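Fancy dress clothes – how to wash, store and mend them without wrecking them

Quick page this one, got a box of the stuff to sort before it goes back in the loft. Most costumes come in a bag with a tiny label that says do not wash, do not iron, do not anything. You can usually do more than that. Go gently.

## Before you put anything away

Empty the pockets. Sounds daft. Face paint sticks melt, sweets go sticky, and a leaky glow stick will ruin a white shirt for good.

Then hang everything up overnight with a window open. Half the time that's all it needs. Wigs too, over the back of a chair, not on the radiator.

Make-up on collars: dab of washing up liquid, cold water, old toothbrush. Leave it ten minutes. Fake blood wants cold water as well, never hot. If it's the sugary kind it comes out easy, the waxy kind needs scraping off with a blunt knife first and then the washing up liquid.

## Washing

Test a bit inside the hem first with a damp white cloth. If colour comes off on the cloth, don't soak it. Sponge it and leave it at that.

Cheap satin and that shiny stretchy stuff – cool water in the sink, small squirt of shampoo, swish, rinse, roll in a towel. No wringing. Velvet gets sponged and steamed over the bath, brush it one way when dry.

Sequins: inside out, in a pillowcase, by hand. I did a 70s jumpsuit in the machine once and was picking sequins out of the filter till December. 

Fake fur goes in cold, comes out looking like a drowned cat, don't panic. Shake it, dry it flat, then a dog brush.

Never tumble dry any of it.

## Getting creases out

Lay it out on something flat and smooth. Clean table is better than the ironing board for capes and big skirts because you can get the whole width down at once. Towel first, then the costume, then a thin tea towel on top, then iron on the lowest setting through that. Keep the iron moving. No steam on foil prints, they lift.

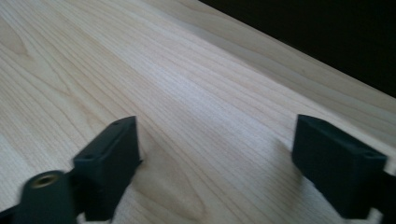

Net petticoats don't iron at all. Hang in the bathroom while someone has a long shower and pull the layers apart with your fingers after.

Felt hats: hold over the kettle steam (mind your hands), push into shape, stuff with paper till cold.

## Mending

Popped seams are nearly always the same places, under the arm and the crotch. Machine stitching on bought costumes is very long and loose so it goes with one good dance. Run over the lot with small backstitches before the first wear if you can be bothered. I can't usually.

- Fraying inside edges – zigzag, or a line of fabric glue, thin
- Velcro gone fluffy – pick out the fluff with a pin, or a stiff brush
- Velcro coming unstuck – the sticky sort is rubbish on cloth, sew it
- Loose sequins – knot both ends and a dot of clear nail varnish on the back
- Broken zip pull – paper clip, wrap with matching thread
- Elastic too tight on masks – cut it, add hat elastic from the market, a lot more comfy

Glue needs airing. Do it with the door open and leave the thing over night before you fold it, or it sticks to itself and you've got a new problem.

If you need odd trimmings I've had good luck with Abou Jaoude, the haberdashers in Bidville. They do gold braid by the metre and don't mind you buying a short bit. Buttons loose in tubs. Bring the costume with you, colours never match from memory.

## Wigs

Comb from the ends up. Wide comb, fingers for curls. A bad tangle wants a bowl of cool water with a capful of fabric softner, half an hour, then comb wet. Only for synthetic ones.

Dry it over a upturned jar. Then hairnet on, back in the bag it came in, flat not scrunched. Hot tongs will melt it unless the packet says heat safe.

## Storing

One costume, one bag, label on the outside. Put in the bag everything that goes with it – gloves, tights, belt, the silly little hat. That's the tip that has saved me the most swearing.

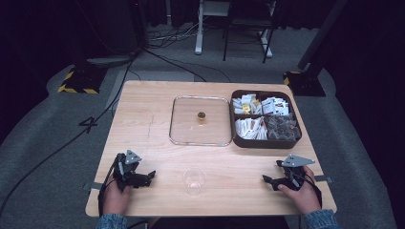
*By the Soton Dressing-Up Box | February 22, 2023 | Filed under: Clothes, Storage*

Old pillowcases are better than plastic for anything that might be a bit damp. Plastic is fine for wigs and masks. Rubber masks want stuffing with tissue and a dusting of talc inside or they stick shut and tear.

Wings and hoops can't be folded, hang them on a nail with a sheet over. Shoes in the bottom, always. Heavy on the bottom, feathers on the top.

Keep boxes off the loft floor, couple of battens will do. Lavender bags if you get moths, they only bother with real wool and feathers mostly but that'll be the expensive one won't it.

## Worth keeping or not?

Chuck it if the foil is flaking or the rubber's gone tacky. No fixing either. Cut off buttons, braid and zips first and keep them in a jar.

Good stuff in the right size sells quick in early autumn. Take photos on a hanger by the window, say what's missing, say if it's been washed. The Londum swap page is decent for children's sizes, age 6 and under goes fastest. Post it in a soft bag, not a box, cheaper.

Still to add: how to get glitter out of a car. No idea yet.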